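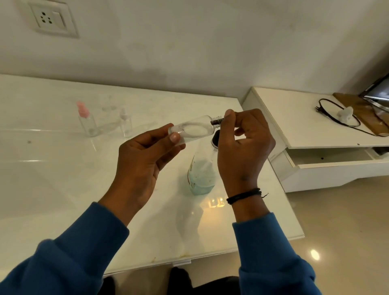 Nneka Akpan wrote:
> Lila stopped again in the refill task, error 143. The gripper closed
> on the plastic bottle and did not stop closing. Is it the force
> limit, or the bottle?

Hello Nneka, hello all,

I think it is the force limit. I looked into the log of 6 May 2024.

1. What happened

The limit was set to 30 N, but after the Gradeo update it is read as a percent of the maximum. So the arm pressed much harder than we wanted, the soft wall folded, and the error came only when the fingers met. A person does this step with a light hand under the bottom of the bottle and a firm one at the neck – Lila was firm at both.
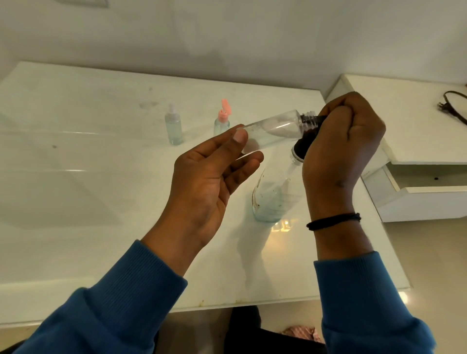
2. What to do now

Please go back to version 91 and do not put your hand near the fingers while the arm has power. The stop button on Josta works, but it is slow: in my test it needed almost 1075 ms.

The spray bottles should also wait. They are small and the fingers slip up to the cap. 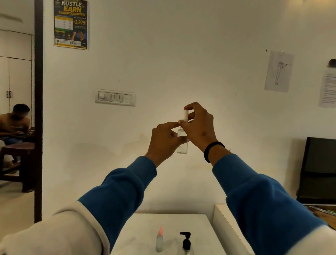
Spray bottle with white cap, held with both hands.

If somebody has seen error 143 with hard bottles, please send me the log.

Regards,
Jui-lin Tse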